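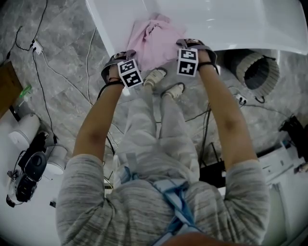
Maritza Cárdenas told us that the tub itself takes no time at all, and that the rim is where her cleaning minutes go. She wrote this on the back page of her diary, and we have used it to organize this section. Most written advice on cleaning a bathtub deals with the inside of the basin, the drain and the waterline. The diaries collected in Katham and Plilell put much more weight on the outside: the rim, the curve below it, and the strip of floor that runs along the tub.

## 4.2 Wiping the rim and the outer edge

The 24 households kept cleaning diaries through February. Together they made 1503 entries, of which the bathroom entries are treated here. Entries were short, often a single line, and the people who wrote them chose their own words. We grouped them by the surface named first. When an entry named the tub without saying which part, we left it in a separate group and did not try to guess.

Three ways of holding the cloth come up in the diaries. The first is the flat hand, with the cloth spread under the palm and moved in long strokes. The second is the folded pad, turned over when one side is dirty. The third is the two-handed press shown in Figure 1, where both hands are on the cloth and the fabric bunches into folds between them. Diary keepers used different names for this last one ("both hands," "the bunch," "leaning on it") but the entries agree on where it is used. It belongs to curved edges and to spots where a mark has dried on.

The two-handed press is tiring. Several entries mention the lower back, and one household in Plilell stopped using it for a week for that reason. Standing and reaching forward puts the weight over the toes, and a glossy tub gives the hands very little to hold. People who kneel report less strain in the back and more in the knees. We found no household that had settled on one posture for the whole job. A common pattern was to stand for the top of the rim, kneel for the side, and stand again for the floor.

Sleeves were mentioned more often than we had planned for. Long sleeves get pushed up at the start and slide down in the middle of the work, and stopping to push them back with a damp hand was described as annoying in both towns. Our diary form had no field for clothing, so these remarks come from the margins.

### 4.2.1 Cloths

Households were free to use any cloth they had. Old towels were common, as were thin cotton cloths bought in packs. Color mattered to some of them. A cloth of one color was kept for the bathroom and another for the kitchen, and a mix-up was treated as a reason to wash both. Pale cloths were liked for showing dirt, and disliked for the same thing by people who had to look at the stains afterward.

Size had a clear effect on the method. A small cloth cannot be bunched with two hands and still cover much surface. A large one can, but its loose ends drag along the floor and pick up hair. Households with large cloths tended to wipe the rim first and do the floor last with the same cloth. Households with small ones changed cloths between the two.

All cleaning was done with either plain water or a mild liquid sold locally as Nusten, mixed in a 500 mL bottle. We did not compare the two, and the entries are too uneven to support a comparison.

### 4.2.2 Where the cloth rests

A cloth has to go somewhere when both hands are needed for another job. The diaries give four usual places: the bottom of the tub, the floor, the sink, and the edge of the tub. The edge was the most frequent. In Figure 2 a crumpled pink cloth or towel hangs over the lower corner of a large white bathtub, down toward a marble floor, with a round woven wastebasket standing farther off. 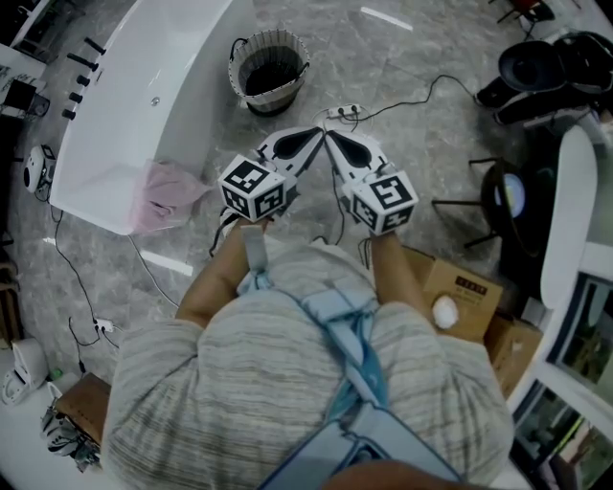
Leaving the cloth on the edge keeps it within reach and saves bending. It also means that the part of the rim under the cloth is often wiped last or missed. In 26 entries the writer went back to the tub later for that one spot. Tamayo households, visited for the pilot and not included in the counts above, described the same thing in conversation, so we doubt that it is a local habit.

Small parts mounted on the tub slow the work. Where knobs or handles stand in a row, a flat cloth passes over the tops and leaves the gaps between them. The usual fix was to twist one corner of the cloth and pull it through each gap. One diary keeper used an old toothbrush and gave it up after a few tries, writing that it splashed.

Objects on the floor change the order of cleaning in a similar way. A wastebasket is easy to lift and was normally moved before any wiping began. Power strips and cables were handled with more caution. Most entries say they were moved to a dry part of the room first, and a few say the floor near them was skipped. We recorded skipped floor as not cleaned, even when the writer added that it had looked clean enough.

### 4.2.3 Limits of the entries

The diaries tell us what people remembered to write down. Short wipes made in passing are probably missing from them, and long sessions may be overstated. Marble and other veined floors are a particular problem, as two households said they could not tell a water mark from the pattern in the tile and wiped the same area twice. The last diary reached us on 22nd December, long after the others, and its entries were coded separately by the second author before being added to the main set.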